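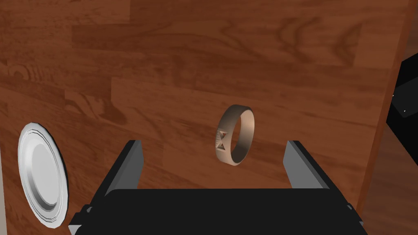
戒指摘不下来,婚礼前还有救吗?

Fendden 互助站 > 生活杂项

楼主:Ivar Eide

九年前买的素圈,当时店员说“略紧一点不容易丢”。她说得很对,现在确实丢不了,连我想丢都丢不了。

情况如下:右手无名指,戒圈能转,过不了关节。手指不麻,颜色正常,早上比晚上更紧。洗洁精试过,橄榄油试过,我太太的护发素也试过,目前整只手保养得非常好,戒指原地不动。

五月要去 Hovland 参加弟弟的婚礼,想在那之前摘下来改大一号。镇上 Clisdale 首饰行报价 286,说是“剪开、加料、焊回去、抛光”。想问两件事:有没有不剪的办法?这个价格算不算坑?

Rommel Buenaventura 的回复

先别急着剪。既然还能转,线绕法值得试一次:

找一段光滑的细线,牙线最好。一头从戒圈底下穿过去,留在手掌那一侧。另一头从紧贴戒圈的地方开始,往指尖方向一圈挨一圈地缠,缠过关节为止,要紧,但别紧到疼。然后捏住手掌侧那头,朝指尖方向慢慢解,戒圈会跟着线一点点往外走。

开始之前把手举过头顶五分钟,再用凉水冲一会儿。别挑早上,你自己都说了早上更紧。缠好以后动作要利索,指尖发紫或者发麻就马上拆线,改天再来。要是哪天戒圈转不动了,手指又肿又疼,就直接去急诊,他们有专门的剪环器,几分钟的事,比在网上等我们回帖快。

价格方面,加料改圈要看材质和加多少。让店里把金料和工费分开写,写不出来就换一家。改之前记得量关节,别只量指根,你这次的麻烦就出在这儿。还有,最好傍晚去量。

匿名用户的回复

少吃盐。

老周修表的回复

楼上说得对,不过也太省字了。

补充一点:如果内圈刻了字,先跟师傅讲明白,让他避开刻字的地方下剪。我太太那只没讲,“永远”两个字中间现在多了一道焊缝,她说意思反而更准确了。

钛和钨的不能这么改,钨的一般是夹碎,别让人拿锯子硬来。另外有人会推荐 Sinell 那种标价 2000 的“无痕扩圈”,我打听过,就是套在锥棒上撑大,素圈撑个半号可以,再多就薄了。你要改整一号,还是老老实实加料吧。

楼主:Ivar Eide

线绕法,第二次成功。第一次我缠反了方向,把自己的手指包成了一根粽子。多谢各位,盐我也会考虑的。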